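The Town That Measured Its Water

For most of its history Heddale did not think much about water. The town sits in a bend of the river, with hills on three sides, and rain was something people complained about. The reservoir was built when the mills were running and the town was twice the size it is now. After the mills closed, there was more water than anyone could use.

Then came two dry winters in a row. By the second November the old stone wall on the north side of the reservoir was standing clear of the surface, and people drove up to look at it. The water office cut the pressure at night. Two wells on the upper road went dry, and a family with three children filled jugs at the fire station until spring.

What the town did next has drawn visitors from other small water systems. It built no new dam and drilled no new wells. It spent a year finding out where its water was going.

"We had one meter at the plant and we had the bills," says Carter Chan, who runs the water office. "Between those two numbers there was a gap, and we had lived with the gap for so long that it had its own line in the budget."

The line was called unaccounted. Every system has one. It covers leaks in the mains, meters that run slow, hydrants opened for street cleaning, and mistakes. In Heddale it had grown every year for as long as Chan had worked there. His predecessor blamed the pipes, which was reasonable. Some of them are cast iron and older than the high school.

Chan came to the job from a paint factory, where he had managed the stock room. He says the work is similar. You count what comes in and you count what goes out, and if the two don't match you go and look. He borrowed a listening stick from a neighboring district and spent his first spring walking the mains between two and four in the morning, when traffic is light and most taps are shut. A leak in an iron main makes a hiss. A leak in plastic pipe makes a lower sound, and it is easy to miss.

He found 7 leaks that spring. The worst was under the parking lot behind the Rollura building, where a joint had pulled apart and the water was running straight into a storm drain. The asphalt above it had never so much as cracked. Repairing it took four days and closed the farmers' market.

The gap got smaller, though it stayed larger than he had expected. That was when Uzma Bhutto suggested looking inside the houses.

Bhutto had taught chemistry at the high school for most of her career and had joined the water board the year she retired. Her argument was simple. A house meter is built to measure a shower or a washing machine. Many of the older ones hardly register a trickle. If a few hundred houses each had a small leak running day and night, the meters would miss a good part of it, the owners would never be billed for it, and the plant would have to pump it all the same.

The board gave her a small budget and permission to ask for access to 200 homes. She wanted old houses and new ones, renters and owners, and at least a few from every street on the east side. Letters went out in January. The first mailing did poorly. People thought they were going to be fined, or sold something. Bhutto rewrote the letter so that it fit on one side of the page and put her own home phone number at the bottom, and the replies picked up. She had taught a good many of the people who called.

The visits ran from February into May. Each took less than an hour. The visitor read the meter, asked the household to use no water for a while, and read it again. Then came a walk through the house with a flashlight, looking at outdoor taps, water heaters, softeners, and the cabinet under each sink. In the bathroom, a few drops of food coloring went into the toilet tank. If color showed up in the bowl after fifteen minutes without a flush, the flapper was leaking.

Genowefa Baran did more of these visits than anyone else. She had cleaned houses in Heddale for years and knew many of the bathrooms already. She learned to bring her own towel and to ask about the dog before opening the gate. She says that the faucets people worried about were almost never the problem.

"They would show me the kitchen tap," she says. "Drip, drip, very annoying, they can't sleep. And that is a cup of water. Then I go to the downstairs bathroom that only the son uses, and it is running like a creek and they have stopped hearing it."

Her worst case was a rental on the lower road. The tenant had mentioned a noise in the wall when she moved in, and the landlord had told her it was the pipes settling. It was a fill valve that had not closed properly in years. Baran timed it and worked out that it was passing 833 gallons a day, more than the rest of the building used. The old meter had been recording only part of it. A new valve came from the hardware store and was put in the same afternoon.

Most cases were much smaller, and that was Bhutto's point. A worn flapper might let through 50 gallons a day, and the water goes down the drain without ever touching the floor. There is no stain on the ceiling and no puddle to step in. Rubber hardens with age and hardens faster in treated water, particularly where people hang cleaning tablets in the tank. Bhutto now has strong views about the tablets and will share them if asked.

The board argued for two meetings about who should pay for parts. Some members felt that a toilet was private property and that its owner should fix it. Others pointed out that the town was already paying to pump the water, treat it, and then treat it again at the sewage plant. In the end the town bought flappers and fill valves in bulk and gave them out at the water office counter to anyone who brought in the old one. For older residents and people who couldn't do the work themselves, Baran or one of the plant staff would come by.

The old parts were kept in bins. Chan sorted them by how they had failed and used the results when he placed the next order. One brand of flapper turned up so often that he stopped stocking anything like it. He won't name it in print.

Tanner Li owns the Bélanger, a residential hotel near the old station, and was one of the louder voices against the program. He thought it would end with inspectors in his hallways. He let Baran in mainly so he could tell the board he had. She found leaks on every floor. His next sewer bill was low enough that he called the office to report a mistake.

"I had budgeted for a new boiler over three years," Li says. "I got it in one. I still don't want inspectors in my hallways."

The town also looked at technology. A company named Binumance offered a system of sensors that clip onto the supply line and send an alert when water runs for too long. The board tried it in one apartment building. It worked well enough, but the batteries needed changing, and the alerts went to a property manager who had moved to another firm. The board may return to the idea when the house meters come up for replacement. Chan would like meters that report every hour. He doesn't expect to get them soon.

Outside opinion has been mostly favorable. Gunnlaugur Kvaran, an engineer who advises small utilities and spent a week in Heddale last fall, thinks the order of the work was right: mains first, then houses, then meters. He has seen towns buy expensive meters and then use them to measure leaks they could have fixed for the price of a sandwich. He is more cautious about whether the results will last. Rubber goes on aging, tenants move, and the people who know how to do the visits get tired or leave.

Bhutto agrees with him. She would like the visits to come around every five years, with a short list for each house so that the next person doesn't start from nothing. She has also asked the high school to include the food coloring test in its science classes. The first group of students took it home before the winter break and came back with a stack of completed sheets and several complaints from parents about blue water.

The reservoir is nearly full this year. The stone wall is back under the surface, and the night pressure has been restored on every street except the upper road, where a section of main is still waiting to be replaced. Chan worries that a wet year is when a town forgets. The board has already been asked whether the parts counter could be closed to save money, and it will take up the question with the rest of the budget in the spring.

For now it stays open. The busiest time is just after four, when the first shift gets out and people come in with a dripping plastic bag and put it on the counter. The clerk hands over the new part and a half sheet of instructions. Shut the valve behind the toilet, flush once to empty the tank, unhook the chain, and pull the old flapper off its pegs. Wipe the seat with a rag before fitting the new one. Leave a little slack in the chain.
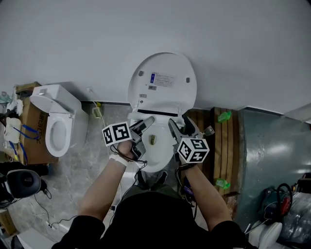

Baran adds one more step when she goes to a house herself. She writes the month and year on the inside of the tank lid in grease pencil, so that whoever lifts it next will know how old the rubber is. On a few of the lids she has found dates already there, in someone else's handwriting, from before the mills closed.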